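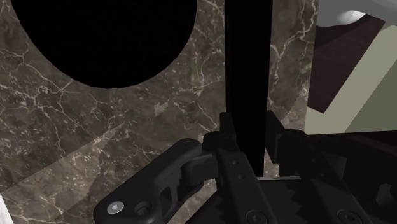
The Zodby cell is a simulated robot workcell maintained by Ivodine for rehearsing gripper maintenance and kitchen-counter handling tasks. It consists of one arm, one two-finger gripper, a marble countertop and a changing stock of objects. The marble has attracted more comment than the arm.

Setup

A new session begins with the gripper model, which is loaded before the counter and checked for finger alignment. The fingertip pads must close parallel, a condition the software reports cheerfully even when it is false. Asuka Ogura, who wrote the setup notes, recommends closing the fingers on a plain upright bar and looking at the pads from the wrist view. The linkages on both sides are then stepped through their full travel. A joint limit entered with the wrong sign will fold a finger through its own housing – an injury that would be expensive in steel.

Upkeep

Virtual screws do not loosen, but their settings drift whenever somebody improves them. Pad friction is restored from the Rostami file, a short list of values named after a meeting room. Contact settings are retested every 2000 grasps, and the full joint check is run at 3000. Both counters reset when the program crashes, so the second has been reached less often than the schedule suggests.

Repairs

The best-known fault appeared in April, when held objects began to shiver and then leave the cell at speed. Parvaneh Jalali traced it to a finger mass typed as 99 in a field that expected kilograms. The Skolo patch now rejects such entries, along with several perfectly good ones.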